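Duplicate and Mislabeled Masters in a Small Label's Remix Catalog
Final project report, Music Technology II
Flurina Wieser
Submitted 27 December 2021

1. Background

Carnell is a small label that releases mostly synth and club music, with a high share of remixes. A typical single has an original, a dub or instrumental, and one or more remixes by other artists. The files are kept on a shared drive that has been moved twice, and the folder names follow at least three different systems. When the label changed its digital distributor to Gallari in August, the new distributor asked for one confirmed master per track. The label could not supply this for part of the catalog.

The project had two aims. The first was to find files that hold the same recording under different names. The second was to find files whose name says one version and whose audio is another. The second type of error is the more serious one, as it can put a wrong remixer credit on a store page and send royalties to the wrong person.

2. Material

The label supplied 822 audio files. All were WAV or AIFF, at mixed sample rates and bit depths. Files shorter than one minute were left out before the count, which removed the teaser clips used for social media. Of the files kept, 284 had a word such as "remix," "dub," "edit" or "rework" in the name. The others were treated as originals until shown otherwise.

A release spreadsheet was supplied as well. It lists artist, title, version, remixer and catalog code. It does not list track length, and that turned out to be a large gap, as length alone would have settled many of the simple cases. Lengths were taken from the store pages where a release was still online. For deleted releases no outside length was available.

3. Method

3.1 Preparation

Every file was converted to mono at a common sample rate. Silence at the start and end was trimmed with a fixed level threshold. No loudness normalization was applied at this stage – the fingerprint step does not depend on level, and a second copy of the set was kept for the loudness comparison described in 3.4.

3.2 Fingerprinting

Matching was done with a script named Laryea, written for this course. It picks spectral peaks in short overlapping windows, joins nearby peaks into pairs, and stores each pair as a hash with its time position. Two files are compared by counting shared hashes that agree on one time offset. A high count at one offset means the same recording. A high count spread over many offsets usually means shared loops or samples.

This difference is important for remixes. A club remix often keeps the vocal of the original and replaces nearly everything else, so some hashes will match even though the two recordings are different works for crediting purposes. The score therefore has two parts: the share of hashes that match at the best offset, and the share of the total length over which the matches occur. Both had to be high for a pair to be called a duplicate.

3.3 Offset limit

After trimming, two copies of one master should line up almost exactly. In practice they do not always do so, as some older files have a count-in or a burst of noise that survives the trim. A limit of 700 milliseconds was set. Pairs with a larger offset were not rejected but were moved to a separate list for checking by ear. The value was chosen on a small test set and was not tuned again later.
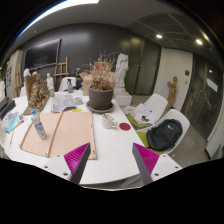 Figure 1. Studio room: cardboard board and wooden strips on the long white table.

3.4 Loudness and mastering differences

Two files can hold the same mix in different masterings, for example a vinyl premaster and a streaming master. The fingerprint treats them as duplicates. For delivery to the distributor they are not interchangeable. Integrated loudness and true peak were measured for each duplicate pair. If both values agreed closely, the pair was marked as identical. If not, it was marked as "same mix, different master" and returned to the label for a decision.

Sample-level comparison was tried first and dropped. Dither and sample rate conversion change every sample value, and the null test left a residue that was hard to read without listening.

3.5 Listening check

All flagged pairs were checked on headphones by one listener (the author). The check used the first drop or chorus, a passage near the middle, and the last section. The spreadsheet entry was kept hidden until a version name had been written down, to limit the effect of expecting a certain answer. One listener is a weak basis for this kind of check. A second listener from the Kitton project group had agreed to take part but was not available in the final weeks.

4. Results

The duplicate search worked well on ordinary exports of the same mix. Most duplicates were simple copies left in a "final" and a "to distributor" folder. The next largest group was sample rate variants of one master. These need no action apart from deletion of the spare file.

Mislabeled files were less common. After listening, 31 files were confirmed to have a name that does not match the audio. They fall into three kinds:

Dub and instrumental swapped. The two terms are used loosely by the artists themselves, and in several cases the label may decide to leave the name as it is.

Remix stored under the name of the original. This kind was found mainly on split singles, where the export from the mastering engineer used track numbers only.

Wrong remixer. These are the cases with royalty consequences. They have been passed to the label with time positions for the passages that identify the version.

The separate list of large offsets gave mostly extended mixes matched against their radio edits. These are true relations but not duplicates. In future the script should report them as a class of their own.

5. Sources of error

Tracks built on a long unbroken drone gave few spectral peaks and so few hashes. The score for such tracks is unstable, and two different drone pieces in the same key reached the duplicate threshold before the minimum hash count was raised. Raising it fixed the false matches but left a number of ambient tracks with no usable result.

Remixes that change tempo are a known weak point. The hash stores the time between two peaks, so a small change of speed breaks the match. For duplicates this is harmless. For finding an original that sits behind a remix it means that relations are missed, and the results should not be read as a full map of the catalog.

The spreadsheet was treated as correct wherever audio and sheet agreed. If both are wrong in the same way the method cannot find it. The label's oldest releases were entered from memory – some by a person who no longer works there – and a check against the printed sleeves would be useful.

6. Further work

The label has asked for a version of the script that runs when a new file is added to the drive. The current version compares all pairs and is too slow for that. An index of hashes kept on disk would solve this and is the next step. A field for track length should be added to the spreadsheet before any further matching is done.

Tempo-tolerant matching was considered and left out for lack of time. Storing the ratio between three peaks in place of the interval between two is the usual approach and could be added without changes to the rest of the code.

Appendix A lists all confirmed name errors by catalog code. Appendix B holds the script settings.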